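Flat sheet

A flat sheet is a plain rectangle of cloth laid over a mattress, with no elastic and no sewn corners. It is one of the simplest things in any home, and one of the most adaptable: the same piece of fabric can go under a sleeper, over a sleeper, or across a sofa when company comes.

History

For centuries, sheets were among the most valuable things a household owned. Linen was spun and woven by hand, and a good pair could be passed down through several generations. Looms were narrow, so wide sheets were often made from two lengths joined by a seam down the middle. When that middle wore thin, thrifty owners cut the sheet in half and sewed the strong outer edges together, a repair known as "sides to middle." It could add years to a sheet's life!

Blandine Bailly's study of the Langlois household inventories lists 116 sheets in a single home, many marked with stitched initials so they could be sorted after the great wash, held each August.

Fabric and weave

Cotton is the most common fiber today, followed by blends of cotton and polyester. Percale has a simple one-over, one-under weave and feels crisp, while sateen lets more threads float on the surface and has a soft shine. Linen wrinkles easily — many people love it for exactly that — and grows softer with washing. 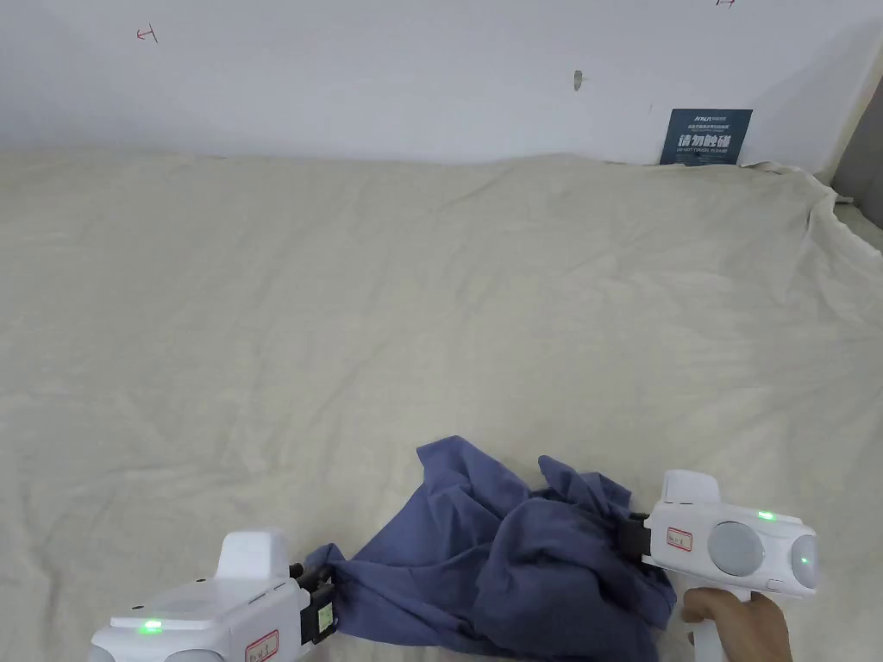 Thread count, the number of threads in a square inch, is often treated as a measure of quality. Fiber length and the tightness of the yarn matter just as much, and a modest percale made from long fibers can outlast a much denser cloth.

Care

Most cotton sheets do well in warm water. Line drying is gentle on the fibers, and a firm shake before hanging smooths out a surprising number of creases.

See also: Fitted sheet, Pillowcase, Household linen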